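Ticket 216: Halteplatte für Rechnerbauteile, Speicherriegel sitzt nicht sauber in der Aufnahme
Bereich: Werkstatt Plircombe
Gemeldet von: Sobia Rana
Bearbeitet von: Naveed Gondal
Status: gelöst, Nachschau im März

Sobia Rana, 8:40 Uhr
Guten Morgen zusammen, ich hoffe, ihr hattet schon einen Kaffee, denn das hier wird leider etwas länger. Es geht um die graue Halteplatte mit den Aufnahmen für Speicher, Prozessor und die übrigen Bauteile. Seit wir die neuen Einsätze von Fletano bekommen haben, klemmt der Speicherriegel in seiner schmalen Aufnahme. Manchmal geht er ganz leicht hinein und hat dann seitlich Spiel, manchmal muss ich so fest drücken, dass mir um die Platine angst und bange wird. Beim Prozessor habe ich das Problem überhaupt nicht, der liegt wunderbar in seinem Rahmen. Ich habe die Platte erst einmal so gelassen, wie sie ist, damit ihr euch das in Ruhe anschauen könnt. Eilig ist es nicht, aber schön wäre es schon, wenn wir vor der nächsten Vorführung für die Leute von Plallmont Bescheid wüssten.

Naveed Gondal, 9:15 Uhr
Liebe Sobia, vielen Dank für die ausführliche Meldung, so etwas liest man gern. Bevor ich mit der Schieblehre vorbeikomme, zwei Bitten: Schau doch einmal, ob auf den Einsätzen eine Zahl eingeprägt ist, und drück den Riegel bis dahin bitte nicht mehr mit Gewalt hinein. Wir hatten im alten Raum schon einmal so einen Fall, da war am Ende ein feiner Grat im Schlitz schuld und wir haben einen halben Vormittag an der ganz falschen Stelle gesucht.

Sobia Rana, 9:50 Uhr
Auf der Rückseite steht eine 5, ziemlich klein und etwas verschmiert. Auf dem alten Einsatz, den ich noch in der Schublade gefunden habe, steht eine 4. Sagt euch das etwas?

Naveed Gondal, 10:30 Uhr
Das sagt mir tatsächlich etwas! Ausführung 4 hatte den engeren Schlitz, Ausführung 5 ist laut Beiblatt ein wenig weiter und hat dafür innen eine kleine Klemmrippe. Wenn die Rippe nicht sauber entgratet ist, klemmt der Riegel auf der einen Seite und wackelt auf der anderen, also ziemlich genau das, was du beschreibst. Ich bin jetzt bei euch in der Werkstatt und gehe die Platte einmal in Ruhe durch. Die Befestigung an sich macht mir keine Sorgen, es geht wirklich nur um den schmalen Einsatz. Der Riegel steckt senkrecht und ragt unten ein ganzes Stück aus der Aufnahme heraus, da wirkt sich ein bisschen Spiel oben natürlich gleich viel stärker aus. 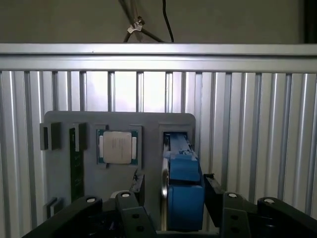
Muss die Platte zum Wechseln eines Einsatzes ganz abgenommen werden?

Es reicht, die Bauteile herauszunehmen und den betroffenen Einsatz von hinten zu lösen, die Platte selbst bleibt dabei an ihrem Platz.

Naveed Gondal, 11:45 Uhr
So, der Einsatz ist draußen, und der Grat war mit dem Fingernagel gut zu spüren. Ich habe ihn mit feinem Schleifpapier abgenommen, ganz sachte, immer nur ein paar Striche und dann wieder probiert. Danach ausgeblasen und mit einem trockenen Tuch nachgewischt. Der Riegel geht jetzt mit leichtem Druck hinein und bleibt stehen. Zur Sicherheit habe ich auch beim Prozessor noch einmal nachgefühlt, dort ist alles glatt.

Adebayo Mohammed, 13:10 Uhr
Ich klinke mich kurz ein, weil ich die Bestellung damals gemacht habe. Im Lager in Warraich liegen noch rund 86 von diesen Einsätzen, alle aus derselben Lieferung. Soll ich die sperren, oder genügt es, wenn wir beim Einbauen darauf achten? Zurückschicken wäre mir ehrlich gesagt unangenehm, Fletano war bei der Lieferzeit sehr entgegenkommend.

Naveed Gondal, 13:25 Uhr
Sperren müssen wir sie meiner Meinung nach nicht. Legt einfach einen Zettel in den Karton: vor dem Einbau Rippe prüfen, bei Bedarf entgraten. Ich schreibe Fletano trotzdem ein paar freundliche Zeilen — vielleicht können sie bei der nächsten Charge ein Auge darauf haben.

Sobia Rana, 15:05 Uhr
Ihr Lieben, ich habe den Riegel über Mittag immer wieder eingesetzt und herausgenommen, und es fühlt sich jedes Mal gleich an. Kein Wackeln, kein Knarzen. Den Zettel habe ich geschrieben und Zubaida mitgegeben, sie fährt heute ohnehin noch nach Warraich. Von mir aus kann das Ticket zu. Den alten Einsatz mit der 4 hebe ich trotzdem auf, er liegt wieder in der Schublade unter dem Fenster.

Naveed Gondal, 15:20 Uhr
Ticket auf gelöst gesetzt. Die Nachschau im März trage ich bei Kausar Farooqui ein.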